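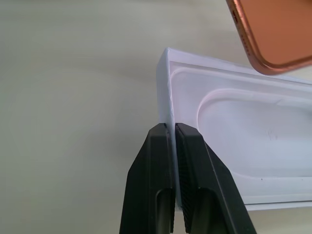 Do the inner trays go in the same recycling bag as the outer boxes? They go in their own bag, flat side down, and we drop both bags off together.

July, a bit after 10 in the morning. Back on the packaging pile for the Gosmont job. I'd hoped to finish the phone box inserts before lunch, but I keep stopping to look at them (they're nicer than they need to be, all those little steps and curves pressed into a plain white tray!).

The one on the table now has gray scuffs on the floor of the recess and a tiny dark speck near the lower edge. The cut edge down the side is a bit rough too, kind of fibrous, with a grayish tinge where the layers meet. I put it down as "marked, shape fine" and gave it tray number 86 on the sheet.

Tried wiping scuffs on a spare from the Zarei lot with a dry cloth. Made it worse – the surface went fuzzy. Soft eraser next time, and only on a spare.

Shelf note: Lerberg trays are on the left, Bevville on the right, stacks of 6 and no higher, they slide. If you take one out for measuring, please put the paper slip back in with it.

Still to do: depth of the recess at both ends, new eraser, ask Bevville if they want the marked ones back or if we can cut one up to see the layers.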